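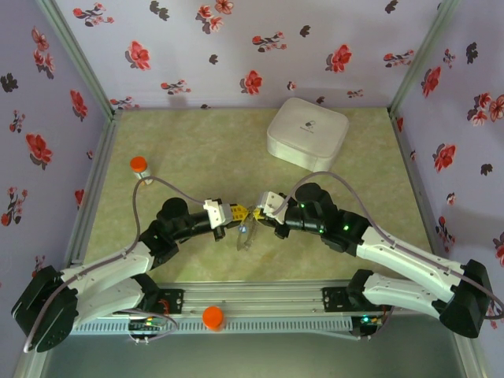

March, gone nine in the evening

Medicine case day! I have been putting it off since we got back from Oltcombe, when I unzipped it looking for a plaster and got a lapful of cough sweet wrappers and a receipt from a garden centre. It was meant to be a quick job before lunch. It took until the light went, with a long stop in the middle for toast and a phone call, and there is still a little heap on the side that I haven't decided about.

I do love that case though. It's off-white and padded, with rounded corners and the little capsule on the lid, so even my brother can find it when he's stayed over and has a head on him. Before that everything lived in a biscuit tin, and before the biscuit tin it lived in the drawer with the batteries and the takeaway menus (Mum's system, handed down with love). A tin rattles. You can hear a person looking for indigestion tablets at two in the morning from the other end of the house.

So, out it all came. Oldest thing was a tube of bite cream from the Sallusitz holiday, which had gone stiff as toothpaste left with the lid off, and the writing had rubbed away so badly I couldn't have told you what it was if I hadn't bought it myself. We were there 8 nights and I was bitten on every one of them. I felt quite fond of that tube. Straight in the chemist's bag all the same, with the half strip of hay fever tablets from goodness knows when and the eye drops that said use within a month of opening. I must have opened them at Christmas. Whose Christmas, I couldn't say.

Plasters were the next muddle. I buy the mixed boxes and everyone takes the middling size, so over the years I have built up a marvellous stock of the tiny round ones and the great big knee ones. I put a few of each back and the rest have gone in the kitchen drawer for blisters and whatever else comes along. The clear bags got a going-over as well. Some had splits down the side and some were perfectly good once I'd pressed the air out, and I do find it easier to see what's what through a bag than to dig in a pouch.

The thermometer works! I had it down as dead. New battery, a bit of swearing to get the cover off (it wants a coin, and I used a butter knife), and it gave me 37 on the dot, so I am officially well. I then took my temperature again for no reason at all and it was the same.

I'll say this for the flowery walls, they make a dull job nicer. All those red blooms against the lavender, and the green marbled table in front, it's like doing your filing in somebody's summer house. I was in two minds about so much pattern when it went up and now I wouldn't be without it. My aunt says it gives her a headache, which at least is the right thing to have next to the paracetamol.

Then the bottles. I only want the one bottle in the case if I can manage it, because bottles take up all the room and the lid won't sit properly - the strips lie flat and behave themselves. The white-capped one with the pinky-red printing on the label is the one I kept picking up and putting down again. Should I tip the tablets into one of those weekly boxes and do away with it, or give it the corner and lose the space for the bandage? 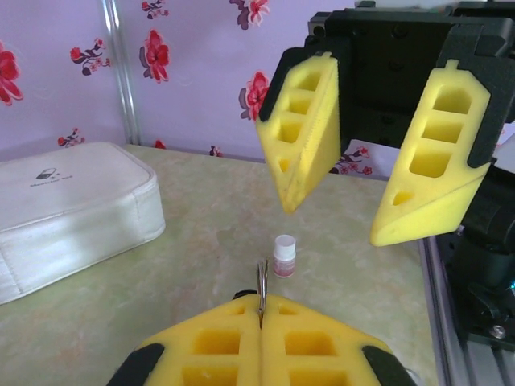
Felicidad Ignacio told me on the phone that I was on no account to tip anything into anything. She said tablets stay in the bottle they came in, label and all, and that she once spent a whole evening at her sister's in Undley trying to work out which white tablets were which, and in the end the lot went back to the chemist. And did I know the strength of mine without looking? I said 1000 of something. She said well, there you are then.

So the bottle gets the corner. The bandage has been rolled up tighter and pushed down the side with the tape, and I think it'll do, though the zip has to be coaxed round the last bend.

Scissors I'm leaving out for tonight. I've got two little pairs and neither cuts tape the way I'd like, they just chew at it. The tweezers are in. I checked them on a rose thorn I'd been ignoring in my thumb and they were splendid, ow, but splendid.

Still to get from Henríquez when I take the old stuff in: plasters (middling ones ONLY), antiseptic wipes, something for bites. I might ask if they do those flat packs of rehydration powder as well, the blackcurrant sort, as the orange one tastes like a swimming pool. And I want a small card for the inside of the lid with the doctor's number on it. I wrote one out this afternoon and then put my tea down on it.

The heap on the side is mostly cough sweets. I've eaten two.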